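Student club teaches a robot to tidy a bathroom, one white stick at a time

I've written up plenty of student projects for this newsletter, and I can say with confidence that this is the first one with a bathtub in it.

The Sirnitz robotics club has spent the term on what they call the bathroom task. The idea is simple enough to say: they want a two-armed robot that can pick things up around a tub and a toilet and put them where they belong. Getting there takes a whole lot of practice runs done by people first, with a gripper in each hand, so the software has something to learn from. The club is aiming for 3000 of those before the spring showcase, and I stopped by in February to watch a few (and, okay, to beg for a turn).

Walter Rengifo, a junior who runs the recording sessions, handed me a pair of grippers and told me to slow down before I'd even moved. They're bulkier than I expected! You stop having fingers and start having two jaws, and a long thin rod suddenly feels like a very tricky object. I dropped it twice. My runs did not make the cut.

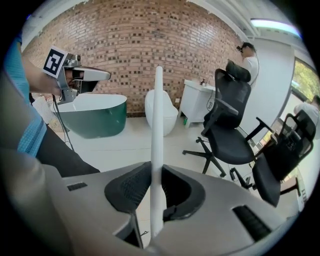
Why a bathroom?

Irja Hirvonen came up with it. She's a second-year student who used to help out in her grandmother's apartment, and she noticed that every demo she saw was set in a kitchen. "Kitchens are taken," she told me. "And a bathroom is mostly white, shiny stuff, so it's hard for the cameras." The club talked a local showroom into lending the tub, and the rest came together over winter break.

The black-and-white squares on the grippers are there so the software can work out where each hand is. Everything else is patience. A good run lasts 90 seconds or less, and then somebody resets and you go again. And again. Fiona MacLeish, the faculty adviser, says the new members usually get the hang of it in an afternoon – I'm choosing not to take that personally.
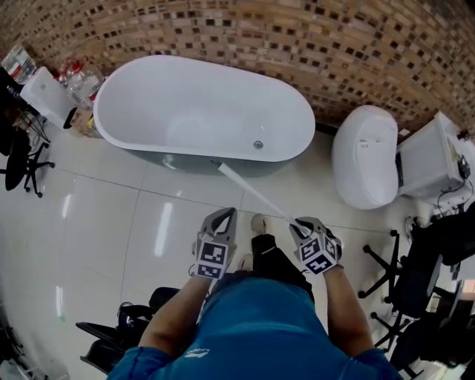 Working with the rod beside the tub, a gripper in each hand.

The club had roughly 300 usable runs when I visited, so there's a ways to go. They've named the software Plakska, and Walter wouldn't tell me where that came from. New members are welcome at any level, no coding needed, and evening sessions start at 6. Email Fiona if you'd like to try it, and wear comfortable shoes.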